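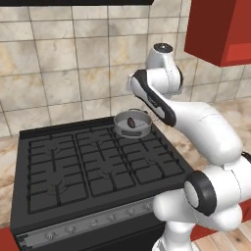
Hi all, and a big hello to everyone new in the Nevthorpe sim club!

Yasaman Parsa wrote:
> Are we still on the kitchen set in January? And do both
> tasks count toward the 100 points?

Yes and yes! Points are split like so:

1. Stove task, 70 points. The little pan sits at the back right, so plan your reach over the grates before you write a line of code.
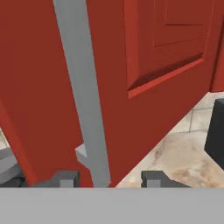 2. Red door task, 30 points. Go in slowly – the gripper ends up very close to the panel, and the gray bar is right there between the fingers.

Send me your run logs by 6 p.m. and I'll bring cookies (the good ones).

Warmly,
Drirkham team desk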